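Last updated: March

Chunhua Ding has heard every promise a folding method can make, and she is prepared to be rude about most of them.

"Fold it in thirds, stand it up, your life changes," she says. "I have stood things up. They fall over by Wednesday."

She has been sorting other people's clothes for money since she left the returns room at Arnix, where she handled up to 646 garments on a bad day. Her clients now are households with too much in the wardrobe and no idea where to start. She starts them on the bed, and it is the one piece of common advice she still defends.

I put it to her that a bed is a poor table. It is soft, it is low, and if you don't finish you have nowhere to sleep. I have tried it myself and ended up moving the whole heap to a chair at midnight.

"Then your heap was too big," she says. "People empty the entire wardrobe because a book told them to. I never do that. One armful, fold it, put it away, another armful."

She won't accept that the surface matters much. A quilted cover grips a bit, she says, and a shiny one lets a pile slide. Big flowers are neither here nor there, although she admits that dark things show up well against a white ground. "Black on black, you lose a sleeve. Ask anyone."

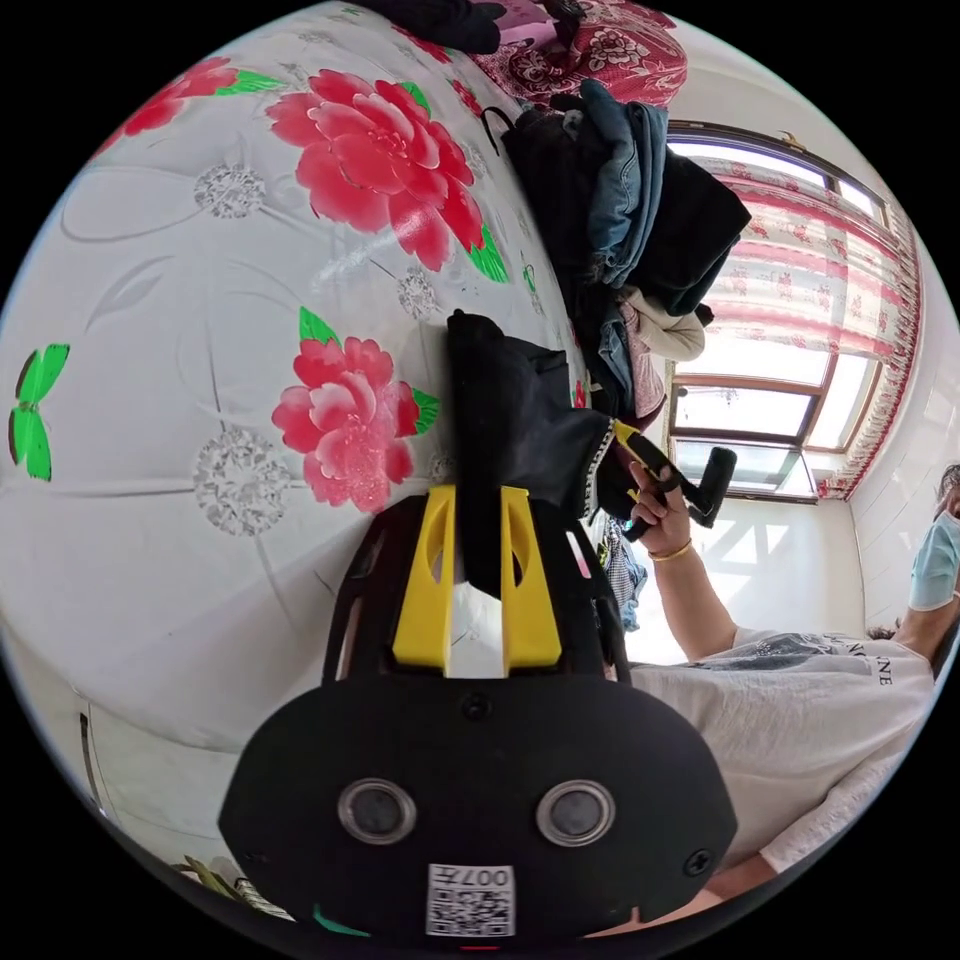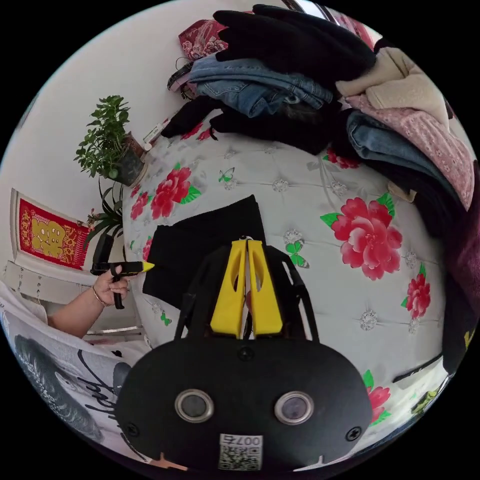 Sorting clothes on the flowered cover, with denim and black pieces among the heap.

Jeans are her first choice out of any pile. They are heavy, they hold a crease and they make the rest look smaller once they have gone. Knitwear she leaves until late. Black clothes she does together, by the window if there is one, and she checks the trim on anything that has it before folding, as a patterned edge will tell you which way round the thing goes.

Does folding save space? The leaflet from Wimine, which sells drawer dividers, says it does, and by a great deal. Ding is less sure.

"It saves a little. What saves space is owning fewer trousers."

She has no kinder words for the Prurer folding board, a hinged sheet she was given and used for 2 weeks. It made every shirt the same size, she says, and took longer than her hands did. It is now under a plant pot.

I asked whether her own wardrobe would stand up to inspection. There was a pause.

"Most of it," she said. "There is a shelf I don't discuss."

She charges by the hour and doesn't do return visits unless asked, so she can't say how many of the drawers stay tidy. I suspect fewer than her clients would claim. She suspects the same, and has a Rebane storage box full of thank-you cards that she says prove nothing either way.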